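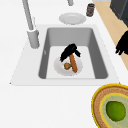
We use cookies to remember your settings and count visits. By continuing to read you accept this. Manage preferences

Dravatberg 2, reviewed
March 5, 2021

The box says "kitchen manipulation for the rest of us." There is no box, of course. There is a download, a license key and a PDF whose first chapter thanks the author's thesis adviser. Dravatberg is a planning and control package for simulated arms, it costs 399 dollars a seat, and I have spent a month asking it to move pretend groceries around a pretend kitchen.

I'll start with what it does well. The motion planner is quick and, for the most part, sane. You write a task as a short list of goals (this thing, on that thing), and it works out grasps, approach paths and the order of business. My test was a sink, a couple of plates and some food, the sort of chore a six-year-old could finish while complaining. Version 1 would happily plan a route through the faucet. Version 2 goes around it, and when it can't, it tells you which joint is sulking. I ran 175 pick-and-place jobs over the month, and the planner gave up on far fewer than I did.

The basin is where you earn your money back or don't. Steep walls leave very little room for a wrist, and most planners I've tried respond by hovering over the edge like a nervous swimmer. Dravatberg has a "tight space" setting that loosens the wrist angle near walls. It's off by default. The manual brings it up on page 50, in a footnote.

Cameras are the weaker half. You can place as many as you like, and the viewer lets you flip between them, but the tool for aiming them is a row of unlabeled sliders. Nudge the wrong one and you get a lovely study of the far side of the counter.

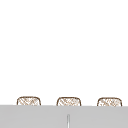 There is no undo for this. There is a "reset all," and it means all. Marlene Camargo, who shares my license, now saves her camera poses in a text file and pastes them back by hand, the way our ancestors did.

Once the views behave, the object tracker is decent. Plates and bowls it finds easily, pale on pale and everything. Long thin food gives it more trouble, and it swapped the ends of my bread often enough that I stopped caring which way a baguette points.

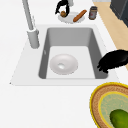
Bowl in the basin, gripper at the right-hand wall.

Two-arm mode is new and the reason most people will upgrade. Each arm gets its own goal list, and a scheduler keeps them out of each other's way, mainly by making one of them wait. It's polite to a fault. I'd like a way to say how close is too close, and the support forum says one is due in May — it didn't say which May.

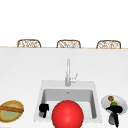

Goal markers deserve a grumble too. Their default size suits a warehouse, and the setting to shrink them lives under "Themes." Inderwood, the free alternative, gets this right and almost everything else wrong, so I can't send you there.

Buy it if you script your own tasks and don't mind reading footnotes. If you mostly want to look at things from different angles, wait for the next release, or borrow Marlene's text file.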